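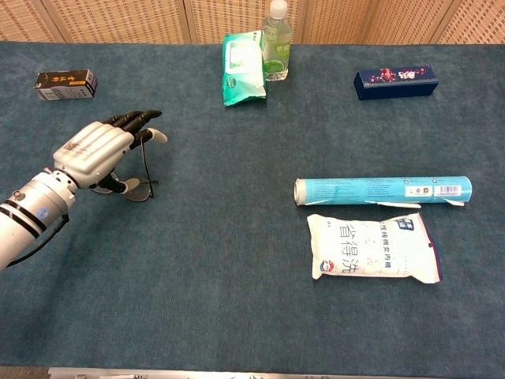 Have you ever asked a grown-up to pass you something while your hands were full? My name is Hema Rajan, and I write about gadgets for kids who like taking things apart. Lately I've been reading up on Stusow, a helper service that a company called Adenitz rents out to homes and small shops. You get one robot arm with one hand on the end, and it learns to pick up your everyday stuff. Glasses are my favorite test! They're thin, they're bendy, and they have those long skinny arms, so fingers and a thumb have to come at them just right. A box is easy next to that.

What does the hand do all day?

Mostly it practices. My friend Sowmya Pisharody teaches robots for a living, and she says one object can take up to 1,000 tries before she trusts the hand with it. (I got bored of piano after 20.) She likes to mix things up on the table: wet wipes, a bottle, a long blue tube, something squishy in a plastic package. Squishy things change shape when you squeeze them, and the hand has to cope with that. Try it yourself with a bag of cotton balls and you'll feel what I mean.

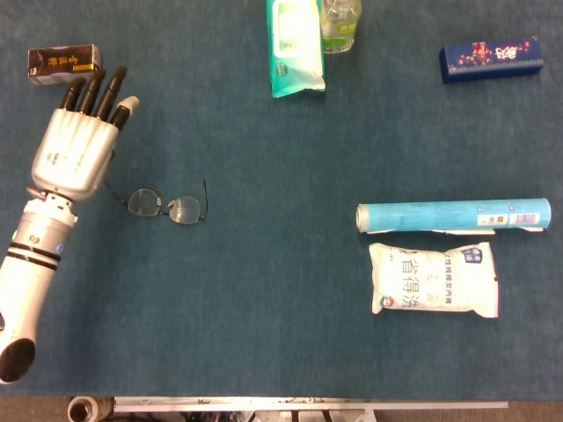

Is it any good?

I think so, with a few grumbles. The rental comes with lessons for 100 objects, and you can ask for five more of your own. I'd want more than that, my desk alone would use them up! It's also slow. If you need your glasses this second, go get them yourself. But for somebody who has a hard time reaching or gripping, slow is fine, and I'd be happy to see one at my grandma's house.

Can I shake its hand?

Ask first! Adenitz says kids should stay back while the arm is moving, and a grown-up has to switch it off before anybody touches it. After that, go ahead and say hello.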